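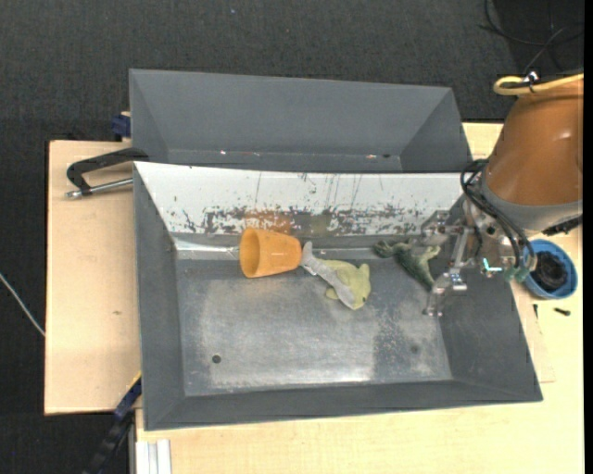 Cajón de chapa con el fondo rayado y desconchones en la pared: ¿se puede recuperar?

ondetti_taller
Publicado el 11/1/22 en Chapa y pintura. Visto 1754 veces

Buenas. Tengo sobre la mesa de trabajo un cajón grande de chapa gris, de paredes inclinadas hacia fuera, que se usa a diario para echar y sacar objetos de plástico y juguetes blandos. El fondo está en metal desnudo, con rayas finas y unas manchas blanquecinas como nubes. En un lado hay además una zona más oscura, moteada, que no se va con un trapo. En la parte baja de la pared clara del fondo hay una franja horizontal de desconchones y raspaduras de color gris oscuro, y más arriba rayas verticales largas.

He probado con agua jabonosa y con alcohol isopropílico. Las manchas blanquecinas se atenúan mientras la superficie está mojada y vuelven al secar. No sé qué chapa es, lo compré de segunda mano sin ficha. El fondo tiene un agujero pequeño y redondo que no sé si es de desagüe o de fijación.

Dudas: si conviene lijar todo y pintar o dejar el fondo en metal, qué imprimación usar si pinto, y si el agujero se puede tapar sin soldar.

midgate77
Miembro desde septiembre

Pintura en spray y listo. Yo pinté una bandeja parecida con uno de ferretería y aguantó bien unos meses. Luego saltó por el fondo, pero se repasa.

grasso_chapista
1451 mensajes

Lo primero es identificar el material. Pasa un imán por el fondo y por la parte exterior. Si no pega, probablemente sea aluminio o un inoxidable austenítico; el peso y la dureza al rayado te los distinguen. Si pega, suele ser acero, galvanizado o sin galvanizar. El galvanizado viejo da velo blanquecino y zonas mates más oscuras, pero por lo que cuentas no se puede asegurar.

Que la mancha blanca desaparezca en mojado y vuelva al secar apunta a microrrayado o a óxido superficial del propio metal. Con detergente no la vas a quitar.

Procedimiento para la pared:

Desengrasar con disolvente y papel limpio, cambiando el papel en cada pasada.
Rascar los bordes levantados de los desconchones con espátula. La pintura que no se mueve se deja.
Matizar con grano 240 hasta que no se note escalón con la uña.
Aspirar y volver a desengrasar.
Imprimación epoxi de dos componentes, compatible con el metal que te haya salido. Sobre galvanizado no uses esmalte alquídico directo, pierde adherencia.
3 manos finas de poliuretano, con el intervalo que indique la ficha técnica.

El fondo yo no lo pintaría. Con roce diario durará poco y las escamas acabarán pegadas a lo que metas dentro. Estropajo de fibra gris, siempre en el mismo sentido, y aclarado. Las rayas finas quedan.

Si resulta ser galvanizado, no lijes con mascarilla de papel. FFP2 como mínimo y aspiración.

gillcombe

De acuerdo con el compañero en no pintar el fondo. Añado lo del agujero: tapón de goma o de polietileno a presión, del diámetro que te dé el calibre. Antes mira por debajo por si pasa un tornillo a la mesa o hay una arandela. Si lo vas a fregar con frecuencia, déjalo abierto y que escurra.

Para la zona moteada, prueba en una esquina con ácido cítrico al 3 %, cinco minutos y aclarado abundante. En galvanizado no, ataca el zinc.

ondetti_taller

El imán pega en todo el cajón. Empiezo por la pared y dejo el fondo como está. Para el agujero pediré un tapón de goma.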